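Skendik 工房ノート 6月 その五 箱を組み直して白いブースに置くまで

朝いち。昨日の夜に剥がしておいたパネルが机の上で反ってました。がっかり! と書きかけて、裏返して定規を当てたらほとんどまっすぐで、単に下に輪ゴムが挟まっていただけでした。こういうのを記録に残すのもどうかと思うけど、前に同じことをやって半日つぶしているので書いておきます。パネルが浮いて見えたらまず下を見る。

前回のノートを読んでない人のために少しだけ。Skendikというのは、例の持ち手つきの箱のことです。つまみを動かしたり、スイッチを倒したり、ダイヤルを回したりするところが一枚の上面に全部のっている、あれ。最初の版はうちの工房の余り板をネジで留めただけだったので、運ぶたびにどこかが緩んで、つまみは渋くなるし、文字はこすれて読めなくなるし、で、思いきって外側から作り直しているところです。今の版は、パネル同士をジグソーパズルみたいな継ぎ目で噛ませてあります。これが気持ちいい。はまるときの手応えがちょうど板チョコを割るのの逆再生みたいで、用もないのに外してははめてしまう(やりすぎると角が丸くなるのでもうやめます)。

■ 継ぎ目のこと

噛み合わせの隙間は、前回のノートで悩んでいたところ。きつくすると入らないし、緩くすると持ち上げたときにミシッと鳴る。紙やすりでちまちま削る方式はもう飽きたので、今回は図面のほうを直しました。凸の側だけほんの少し痩せさせて、凹の側はいじらない。両方いじると何をどう直したのか分からなくなる、というのが過去の私からの遺言です。

長いほうのパネルは268ミリ。これが手持ちの治具にぎりぎり載る長さで、ぎりぎりというのは本当にぎりぎりで、端のクランプのゴムを外さないと入らない。ゴムを外したら傷がつくのでマスキングテープを巻いて、その上からクランプ。テープは紙のやつで十分でした。ビニールのは糊が残る。残った糊を消しゴムで取るのに、お茶が一杯ぶん冷めました。

噛ませる順番も書いておきます。左の端から順に、と図面には描いたんですが、実際にやってみると真ん中を先に決めてしまったほうが楽です。真ん中のパネルを机に押しつけて、左をはめて、右をはめて、最後に手前。手前のパネルは斜めから入れようとすると必ず引っかかるので、上からまっすぐ。ゴムハンマーは使わない。手のひらの付け根でぐっと押せば入るし、それで入らないときはどこかにバリが残ってます。今日は左の端の裏に髪の毛みたいな糸くずが残っていて、それを爪で取ったらすとんと落ちました。この瞬間のために組み立てをやっている気がする。

Demetrius Nakamuraからは、継ぎ目に接着剤を流したほうがいいんじゃないかと言われてます。うーん。分かるんだけど、分かるんだけど、流したら中のスイッチを交換するときに泣くのは私です。いまのところ流さない。運搬でどうしても鳴るようなら、裏からテープで押さえるところまでは譲ります。

■ 色のこと

本体の色は、青と緑のあいだの暗いやつ。それと明るめのグレーの組み合わせ。Stidineの見本帳で選んだときは「ちょっと地味じゃない?」と自分で言っていたのに、組んでみたら白い文字がよく読めて、まあ満足しています。この色、窓際で見ると緑っぽくて、蛍光灯の下だと紺に寄るんですよね。見る人によって「紺の箱」だったり「緑の箱」だったりで、工房の中で話が通じないことがある。棚に貼る札には色を書かないことにしました。「持ち手つきの箱」で通じます。

Stidineの素材はロットで艶が違うことがあって、前に買ったぶんと今回のぶんを並べるとちょっと違う。気になるかと聞かれたら、私は気になります。でも上面は全部今回のロットで揃えたので、見えるところは大丈夫。底は前のロットの余りを使いました。底なんか誰も見ないし(と言いながら、自分はひっくり返して見るたびに思い出すんだろうな)。

■ つまみと目盛り

今回いちばん時間を使ったのがここ。白い小さなつまみが二つ、平行な溝を走るようになっていて、溝のあいだに1から5までの数字が並んでます。数字は白。溝が二本あるのに数字の列が一つしかないのは、二列入れたらごちゃごちゃして、どっちの溝の数字か迷うからです。一列を真ん中に置いて両方から読む。これは前の版からそのまま引き継ぎました。

前の版のつまみは、端まで持っていくと戻すのにひっかかりがあって、力を入れると今度は行きすぎる。「3」で止めたいのに「4」の手前まで飛んでいく。あれ、イライラしません? 私はしました。原因は溝の底で、積層の筋が溝の向きに対して直角に走っていたので、つまみがカタカタ筋を乗り越えていたわけです。今回は筋が溝に沿うように向きを変えて、それから溝の内側に鉛筆をこすりつけました。潤滑剤よりこっちのほうが好き。ベタつかないし、埃を拾わない。ただし削りすぎた芯の粉が白いつまみについて灰色になるので、塗ったあとは綿棒で拭く。拭くのを忘れて白いつまみをひとつ汚しました。石鹸水で洗ったら落ちました。

つまみの上には指のかかる溝というか、切れ込みみたいなのをつけてあります。前の版はつるんとした四角で、乾燥した季節は指が滑るんですよ。切れ込みの深さは、浅いのと深いのを何種類か作って机に並べて、通りかかった人に順番に触ってもらいました。みんな違うことを言う。結局、自分の指で決めました。こういうのは多数決にしても仕方がない。

目盛りの数字は、1の位置とつまみの端の位置をぴったり合わせるのが難しい。つまみのどこを指しているのかが人によって違うからです。つまみの真ん中で読む人もいれば、端で読む人もいる。今回は真ん中で読む前提で数字を置きました。これは説明の紙にも書く。書かないとまた揉める。

■ 四色の丸いの

青、赤、黄色、緑っぽいの。二かける二に並べてあります。工房では「飴」と呼んでいて、もう正式名称が何だったか思い出せない。お客さんの前で「その赤い飴なんですけど」と言ってしまったことがあります。

ドームのキャップは、Sorensenから届いた袋のをそのまま使いました。見た目はつやつやで、指紋がすごくつく。組む前に拭いて、組んだあとにまた拭いて、結局また触るので、もう諦めました。赤いのだけ並べたときにやけに目立つんですよね。ほかの色と同じ袋から出てきたのに。赤いから目立つのか、赤いのだけ艶がいいのか、しばらく窓のところで転がして見ていたけど分かりませんでした。

並びは前の版と変えていません。一度、黄色と緑を入れ替えてみたら、体のほうが前の並びを覚えていて、自分の作った箱なのに間違える。入れ替える理由が「なんとなく」しかなかったので、元に戻しました。色の見分けがつきにくい人のためには位置が決まっているほうが大事、というのはPriya Ambroseから前に言われたことで、それもそうだなと思っています。

丸い穴のまわりのバリ取りは、面取りカッターを手でくるっと一回。二回まわすと縁が広がってキャップがガタつく。一回。

■ トグルスイッチ

銀色の小さいのが二つ。OffとOnの文字を入れてあって、Offが左、Onが右。文字はスイッチにくっつけすぎると、レバーを倒したときに指で隠れて読めないので、少し離してあります。離しすぎると今度はどっちのスイッチの文字か分からなくなる。紙に印刷して切り抜いて、板の上で滑らせながら決めました。こういうのは画面で見ても全然だめで、原寸の紙がいちばん早い!

ナットの締めすぎに注意。スイッチの首のナットを工具でぎゅっと締めると、パネルがほんの少し凹んで、光の加減で輪っかが見えます。指で締めて、止まったところから工具でちょい。この「ちょい」が伝わらないんだよなあ。前に手伝ってもらったときは、ちょいが人によって違いすぎて、ワッシャーがめりこんだやつがひとつ出来ました。あれはいま、文鎮として使ってます。

スイッチ自体は前の版から外して使い回しです。接点は軽く点検してあって、カチッという音も問題なし。音といえば、二つのうち片方だけ少し低い音がするんです。別に困らないんだけど、目をつぶっていてもどっちを倒したか分かるのが面白くて、そのままにしました。

■ ダイヤル

大きい黒いつまみに、明るい緑の、しずく型の指針。箱の中でいちばん気に入っている部品かもしれない。緑は縁取りにも入れていて、暗いパネルの上で向きがすぐ分かります。最初は白で縁取りしていたんですが、目盛りの数字も白、OffとOnも白、つまみも白で、白だらけになって、どこを見ればいいのか目が泳ぐ。緑に変えたら落ち着きました。

しずくの細いほうが指す向きなのか、太いほうが指す向きなのか、という質問が必ず来るので、答えを書いておきます。細いほう。尖ってるほうが矢印のつもり。前の版の説明の紙に書いてなかったのは私の落ち度です。

軸の差し込みは、少しきつめにして熱で馴染ませるつもりだったのに、そのままで入ってしまいました。抜けるかな、と引っぱってみたけど抜けない。いいのか悪いのか。とりあえずいい、ということにしておきます。外す必要が出たら、糸を下に通して真上に引く方法で。マイナスドライバーでこじるとパネルに跡がつくので、それだけはやめてください、お願いだから。

■ 持ち手

持ち手は四角い輪っかで、箱の端から突き出している形。指がちゃんと入る大きさにしました。前の版は私の手に合わせたらほかの人の指が入らなくて、みんな箱を抱えて運んでいたんです。持ち手の意味がない。今回は段ボールで何個か形を切って、厚手の手袋をしたまま握れるところまで広げました。

本体の殻だけの重さは552グラム。中身を入れるともちろん増えますが、片手でぶら下げて階段を上がっても苦にならない。持ち手の付け根は内側を厚くしてあります。見えないところで頑張ってもらう作戦。角は指が当たるところだけ丸めて、あとは角ばったまま。全部丸めたやつも作ってみたんですが、なんだか歯ブラシ立てみたいになってしまって却下しました。

ぶら下げると、重心のせいで少し前におじぎをします。まっすぐ下がらない。気になる人は気になるだろうけど、机に置けば関係ないので今回は放置。次の版でダイヤルの裏にある部品を反対側に寄せたら直るかも、とメモだけしておきます。

■ 置き場所のこと

Privowの白いブースの中に置きました。床も壁も白いので、暗い色の箱が置いてあると、どこにあるのかひと目で分かって気分がいい。散らかった机の上だと、部品の袋とか、誰かのマグカップとか、丸めたテープとかに紛れて、せっかくの色がまるで見えないんですよね。

白い床は汚れが目立つので、置く前に乾いた布で拭いて、それから固く絞った布で拭いて、もう一回乾いた布。三回! 途中で自分の靴下の毛玉が落ちていることに気づいて、やり直しました。床の白は真っ白というより、ほんの少し暖かい感じの白で、上にコピー用紙を置くと分かります。壁の継ぎ目のところに埃がたまるので、そこは柔らかい刷毛で。使い古しの筆でもいいけど、毛が抜ける筆はだめです。抜けた毛を拾うのにまた時間がかかる。

箱は壁と平行に置かずに、斜めにしてあります。最初はきっちり壁に合わせたくて、定規まで持ってきたんだけど、いつもきっちり同じ向きに置いてあると、こっちの手もそれに慣れてしまう。斜めでもつまみが動かしやすいか、文字が読めるか、そのへんも見ておきたいので。とはいえ、斜めに置いたものを見るとまっすぐに直したくなる人がこの工房にはいて(私です)、手が伸びそうになるのをこらえてます。

底のゴム足は今回まだつけていません。押すとほんの少し滑る。ゴム足をつけると今度は持ち上げたときに床に跡が残るのが嫌で、跡の残らない素材を探し中。Sorensenのカタログに半透明のシートがあって、切って貼れるみたいなので、取り寄せて試します。値段はちょっと高い。一枚あれば長くもつと思うことにします。

■ 文字入れの失敗

書くのを忘れるところだった。白文字の転写シート、最初の一枚を逆さまに貼りました。5から1の順に並んでいて、しばらく「何か変だなあ」と思いながらお茶を飲んでいた。変なのは全部でした。剥がすときはドライヤーで温めてから、端をピンセットで持ち上げて、ゆっくり。急いで剥がすと数字の「4」の足だけ残ります。残りました。

二枚目はちゃんと貼れたので、上から薄く保護を吹いてあります。缶を近づけすぎると文字の縁がにじむので、腕を伸ばした距離から、さっと通るだけ。しっかり乾かすなら一晩。待てないので扇風機を当てようとしたら、Demetriusに真顔で止められました。埃が飛ぶから、だそうです。そりゃそうだ。

■ 残っていること

・説明の紙を書き直す。つまみは真ん中で読む、しずくは細いほう、の二点は太字で。
・ゴム足のシートを取り寄せる。
・予備のつまみを作っておく。今は手元に3個しかないし、すぐどこかに転がっていくので。
・前の版の板は捨てずに棚の下の段へ。比べたいときに要る。
・Stidineの残りに湿気よけを入れて封をする。前回、口を開けたまま帰りました。
・パネルの図面の名前を直す。いまのファイル名だと「最新」「最新の新」「ほんとの最新」があって、自分でもどれか分かりません。

組み上がりまで、印刷の待ち時間を抜いて、だいたい268分かかってました。長いパネルの寸法と同じ数字になったのは偶然で、メモを見返して書き間違いかと思って二回確かめた。うち半分くらいはお茶と糸くずと逆さまの数字のぶんだと思います。次はもうちょっと早いはず。

夕方の時点で、Privowの白いブースに置いたところまで。

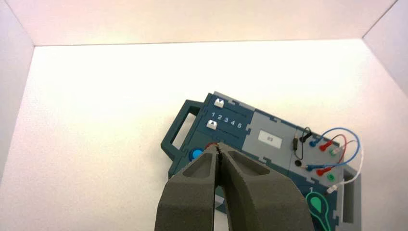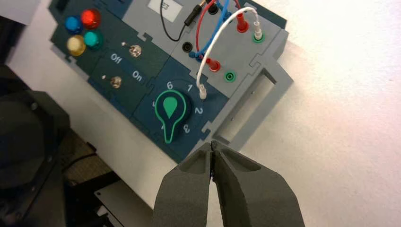
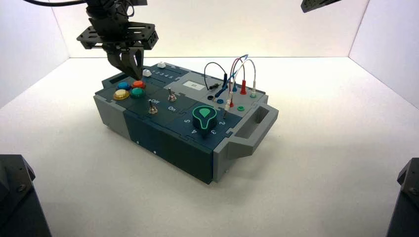 Priya Ambroseの書き込み:
溝に鉛筆を塗るの、私も前の版でやりました。最初はすごくいいんですけど、しばらく使うと粉が端っこに寄ってきて、1と5のところだけ黒ずんできませんか? 私のときは綿棒でたまに掻き出していました。溝の端を少しだけ開けておいて、粉が下に落ちるようにするのはどうでしょう。図面をいじるならそこだけ追加してもらえるとうれしいです。あと、持ち手がおじぎする件は、私はわりと好きです。膝に当たらないので。説明の紙は、よければ私が清書します。「細いほう」は文字で書くより、しずくの絵を描いて矢印をつけたほうが早いと思う。転写シートの予備は引き出しの奥にもう一枚ありました。表に「上」とペンで書いておきましたので、次はそっちを使ってください。

最近のノート
・継ぎ目の隙間を決める(紙やすり編)
・前の版を分解する
・Stidineの見本帳と色選び
・Privowの白いブース、壁の掃除のしかた
・Sorensenから届いた袋の中身
・工房の棚札を貼り直す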